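Nov 3, 2018

I started at the Plallero building in the spring, on the teardown line. The company takes in used servers from data centers and offices, pulls out what can be sold again, and sends the rest for scrap. It's not glamorous work but it's steady, and I like having something in my hands all day.

In September they put in the first robot cell. I've been asked about it enough times by family that I figured I'd write it all down once and send people the link.

## What the job was before

A pallet of servers would come off the truck and get scanned. Each of us had a bench, a power driver, a tray for processors, a tray for memory, and a bin for screws. You opened the lid, pulled the cards, pulled the memory, opened the socket, lifted the processor out, and put it all where it belonged. Then the chassis went down the rollers to the metals people.

The memory is the part that gets you. One latch is nothing. A full day of latches is hard on your thumbs. I wore tape on both of mine, and I knew people with wrist braces who had been there four years. The other thing was cuts. The sheet metal inside some of those cases is sharp, and gloves thick enough to stop it are too thick to feel a latch with.

The target was 200 units a day for our line. We made it most days and missed it when a batch came in with odd fasteners.

## What changed

The cell sits where benches five and six used to be. The arm came through a reseller called Batex and the software that tells it where things are on the board is from Flustinley. Two people from Flustinley were on site for the first stretch, standing by the cell with laptops and eating lunch at our table. They asked good questions. One of them wanted to know how I could tell when a latch was going to break, and I had never put it into words before. You feel it go soft a little before it goes. I don't know what they did with that answer.

The robot doesn't do the whole job. A person still opens the lid, clears any loose cables out of the way, and sets the chassis in the fixture. The robot works on the board. Then a person checks the trays and sends the chassis on. It is slower than a good worker on a single unit, but it doesn't stop for lunch and it doesn't get sore.

It's fussy, too. Glare off the metal bothers it, so they hung a gray curtain on the window side. Some boards it refuses and those go in a rack for us. By the end of the first month the refusal rack had its own label and its own spot on the floor, so I guess it's permanent.

## What it means for the people

We were told at the start that no one would be let go, and so far that's true. There were eight of us on the line before. Now there are six, with one moved to receiving and one who left for a job closer to home and wasn't replaced. I count that second one as a lost job even if no person lost it. Somebody out there would have been hired for that bench.

The two of us who tend the cell got a raise of 425 dollars a quarter. I was glad to get it. The others on the line did not get one, and they're the ones handling the refusal rack, which is all the boards that are bent or dirty or put together strangely. So they have the hardest work in the room and their pay is the same as it was. I brought this up at the last floor meeting and was told it was being looked at.

The training was three days. The binder they gave us was written by a consulting outfit called Ní Mhurchú and it's decent, with clear steps and big print. It covers stopping the arm, clearing a jam, and restarting. It doesn't cover what to do when the robot says it's finished and a processor is still sitting in the socket. We worked that out ourselves and wrote it on a card taped to the fixture.

My thumbs are better. I stopped taping them a few weeks ago. On the other hand I'm on my feet in one spot a lot more, and my lower back has started to complain. I asked for a mat and the mat came.

The part I didn't expect is how much of the day is watching. Before, the time went by because I was busy. Now there are stretches where my job is to stand there and pay attention, and that is more tiring than it sounds. I used to listen to the radio at the bench. We can't do that at the cell, as we're supposed to hear the alarm tone.

## The numbers, for those who like them

The best week before the robot was 1285 units, and that was with overtime. Last week we did more than 800 through the cell alone, with the benches running their normal work next to it. Management is happy. There is talk of a second cell in the spring, which would take out benches three and four.

I don't have a strong opinion about whether that's good. I'd like them to fix the pay thing first. I'd also like the people on the benches to get the same three days of training before the second one shows up, so that whoever gets moved over isn't learning it with the supervisor watching the clock.

If you work somewhere that's putting one of these in, ask early about the leftover work, who does it and what they're paid. Get it in writing if you can. We asked about layoffs and hours and forgot that one completely.

I'm on the cell again all next week, then back to a bench for two. They rotate us now, at our request.
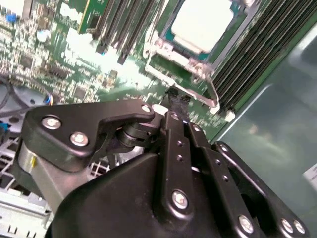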